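Inicio » Noticias » Cultura » Brillevport se llena de títeres en septiembre

Brillevport se llena de títeres en septiembre

Hola a todos, soy Corinne Achterberg y llevo meses mordiéndome la lengua, así que lo suelto ya: ¡la compañía Jondonetti viene a la Biblioteca Municipal de Brillevport con su nuevo espectáculo familiar, La sastra de las nubes! Los vi en Wesel la primavera pasada, en una sala pequeñísima, y salí con tantas ganas de traerlos que les escribí desde el tren de vuelta.

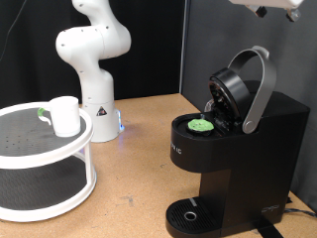

La historia es de Sandrine Masson, que también mueve a la protagonista y pone casi todas las voces (la del viento da un poquito de miedo, aviso). Va de una costurera que remienda nubes rotas y que un día recibe el encargo de coser una tormenta entera. Hay música en directo, sombras chinescas y un burro muy maleducado que se llevó las mayores carcajadas de la noche.

Haremos dos funciones, a las 11 de la mañana y a las 5 de la tarde, y cada una dura 50 minutos sin descanso. Es para niños a partir de cinco años, aunque los mayores lo pasamos igual de bien -- yo fui sin niños y repetiría mañana mismo.

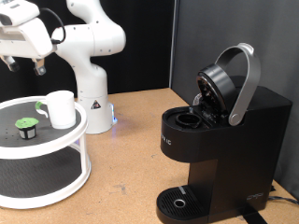

Después de la función de la mañana, Sandrine dará un taller de marionetas de papel en la sala Besson, en la primera planta. Si tenéis en casa retales, botones o calcetines desparejados, traedlos, que seguro que acaban convertidos en algo.

La sala tiene 80 butacas y las entradas cuestan 3 euros, taller incluido. Se recogen en el mostrador de préstamo, y los menores tienen que venir acompañados de un adulto. Para grupos escolares, preguntad por mí en la biblioteca -- estoy por las mañanas, casi siempre en la sección infantil.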